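In praise of the single stitch

3 Dec 2018

My grandmother sewed on buttons as though each one would have to hold the coat up by itself, and I have been thinking of her a good deal this autumn, while teaching the evening stitching course at the Sulemana rooms in Hudov. We had 16 people on it, most of them in their first two years of surgical training, and every one of them wanted to get on to the running stitch by the end of the first evening. I would like to argue that they should wait, and that those of us who teach should be a little more stubborn about making them wait.

A running stitch is a lovely thing, I know. One length of thread goes in at the top of the wound and comes out at the bottom, there are only two knots to tie, and the whole line draws up evenly like the hem of a good curtain. It's quick, too, and it shares the pull out along the whole length. On the right day, in the right tissue, I would choose it myself. But it does let a beginner hide. If the fourth bite is too shallow and the seventh too deep, the rest of the line will often cover for them, and they go home pleased and none the wiser.

The interrupted stitch gives you no such shelter. You take your bite on one side, you take its partner on the other, you tie, you cut, and there it sits with your whole character in it. Too tight and the edges pucker and go pale. Too loose and they stand apart like neighbours who have fallen out. I have seen a trainee look at a single knot for a long minute, take it out and put it in again, and I thought to myself that she had learned more in that minute than in the hour before it.

I was taught in a back room with a box of Rallar thread and a piece of pig's skin, and our teacher had us tie 52 knots before we were let near a needle. (I resented every one of them at the time!) These days we use the Stestix pads, which are clean and keep well in a drawer, and I've nothing against them, except that they are rather too forgiving. Soft wet tissue slides, and it tears if you haul on it. It swells at the edges too, so that a stitch which looked just right when you tied it may be too tight by the next morning. A pad will put up with all sorts of rough handling and look quite fresh afterwards.
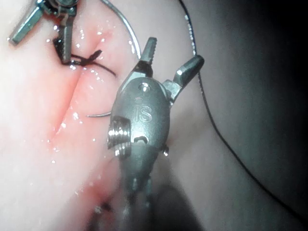

How long should the tails be left when you cut a knot?

Long enough that the knot can loosen a touch without coming undone, and short enough that they don't poke or get caught up in the next stitch. A few millimetres does for most buried threads, and skin stitches are left longer so that there is something to take hold of when they come out.

I give that answer every year, and every year somebody writes it down and then snips the next one flush to the knot. It's nerves, I think, or tidiness. We are brought up to trim the ends. My own first effort had tails like a cat's whiskers, and I was told it was ugly, and so it was, but it held.

There is a fair case against me, and I ought to set it out. Single stitches take time, and time under an anaesthetic matters. They leave more knots behind, and a knot is the bulkiest bit of any thread and the bit the body grumbles at most. A colleague who trained abroad tells me I am being sentimental, and that a person who will spend a working life doing running closures should practise running closures. I can see the sense in it. I only say that the order matters — you learn to write your letters before you join them up, and the joined-up hand is better for it.

By the end of October I had looked over 332 knots, which I know only from having initialled the sheet beside each one. The good ones did not come from the quickest hands. They came from people who laid the second throw down flat, square against the first, and who pulled along the line of the thread when it would have been easier to lift. Those are small, dull habits and they are got by repetition.

So the spring course will begin with knots again, two full evenings of them, and the running stitch can have the third. I've already put in the order for thread, and I would ask anyone coming to bring a cushion, as the stools are very hard.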